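The Fruit Tray

Every October, when the Zatbridge train began running its winter timetable, Yamuna Poduval wrote to her sister-in-law. She wrote slowly, with a good deal of crossing out, and she nearly always began with the weather because it was easier than beginning with the quarrel.

This year she got as far as the plums. "Do you remember," she wrote, "how Mother would never let us touch the tray until the guests had gone?" And then she had to put the kettle on — remembering was thirsty work.
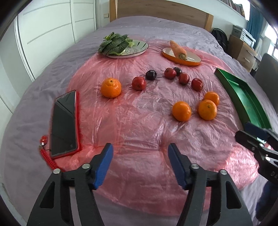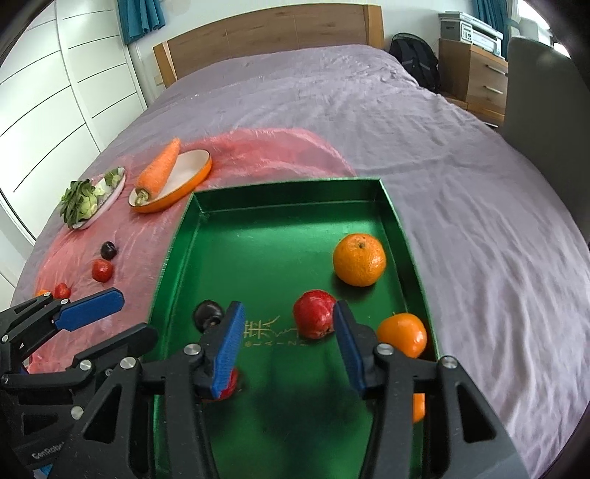
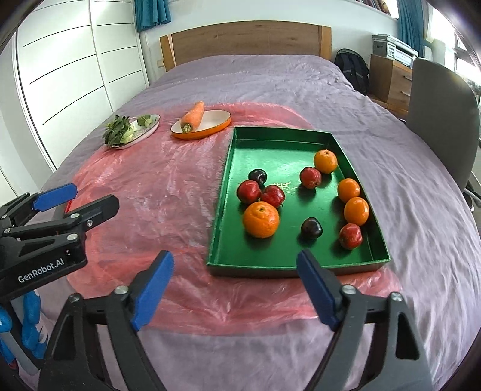
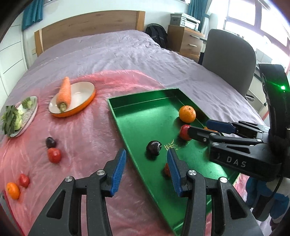

The bedroom; fruit on the green tray in the second and third pictures.

Muthu came in at half past four, shaking rain off his good hat, and asked who the letter was for, although he knew perfectly well.

"Your sister," she said. "I've filled 9 pages, and I haven't even said sorry yet."

He sat down beside her and read them all, every last one, while his tea went cold.

"I think you have, dear," he said, and went to look for a stamp.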